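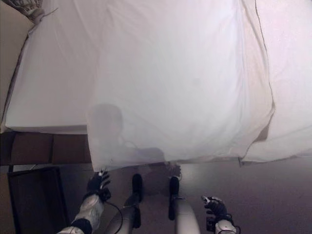 Humanoid on linen, eight weeks in: what changed for the room staff

Board: Lodging Operations > Equipment and Automation

bilyk_ops
We run extended-stay units and put a humanoid on sheet handling in June. The unit is leased through Durnis. Posting numbers and staffing effects as requested in the Prekell thread.

Scope is flat sheets only. The robot takes a sheet, finds the hem, gets a hand on each side and holds it open for inspection and folding. People still strip, vacuum, do bathrooms and sign off the room.

Sheets handled to date: 1,584. The lease review is at 2,000. Headcount is unchanged. Two room attendants were reassigned to robot supervision on alternating shifts, same pay grade.

hem_side_up
Same pay grade is the part I'd question. Supervising means clearing faults, logging grips and deciding when to hit stop. That is technician work. At my site it was reclassified after the first quarter and should have been from day one.

bilyk_ops
Under discussion. The counterargument from our side is that the fault tree fits on one laminated card. I don't fully agree with it, but that is the position.

lintfilter40
What is the usual failure? We trialed an arm on a fixed table (different vendor) and it did fine with towels. With sheets it lost the second corner constantly.

bilyk_ops
Second hand acquisition, same as yours. The first grip on the hem is reliable. The other hand then has to find an edge that moves whenever the first hand moves. Wavy hem, overlapping layers, fabric thin enough that shadows come through it. When it fails it resets to an open-hands pose in front of the cloth and plans again.
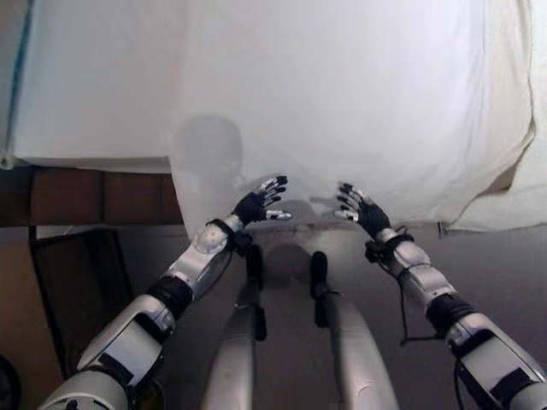
Both hands open in front of the sheet, head shadow on the cloth.

lintfilter40
Does the shadow matter? Ours had overhead light straight down and the vision side complained about it.

bilyk_ops
Durnis says no. Our attendants say yes, and they moved a lamp on their own initiative. Retry count dropped that week. I would not call it proof — the sheet stock was changed over in the same period.

protulwood_nights
Dissenting view. A trained attendant folds a flat sheet faster than this thing decides where the edge is. You now have a person standing there watching it. Where is the saving?

bilyk_ops
There isn't one yet in labor hours. The case was shoulder and wrist strain. Overhead lifting of king flats was our largest category of reported discomfort. It has gone down on the shifts where the robot runs. On the other shifts it has not.

protulwood_nights
Then buy a fold frame. Ours takes 40 seconds to set up, and it doesn't need a lease review.

hem_side_up
A frame still needs somebody to lift the sheet onto it. I've used them. It moves the lift, and at my height it moves it to a worse angle.

One other thing for bilyk. Watch what happens to pace. Ours used to set their own order of rooms. Once the robot had a schedule, the people had the robot's schedule. Breaks slid to whenever it was charging. It took a written rule to get fixed break times back.

bilyk_ops
We are seeing that. Room order is now set by where the robot is, and both supervisors have raised it. I'll bring the break rule to the next planning meeting. Could you post the wording?

hem_side_up
Will do after shift. It's short: breaks are fixed by the clock, and the robot is paused if no trained person is on the floor.

protulwood_nights
That rule I agree with. Still say buy the frame.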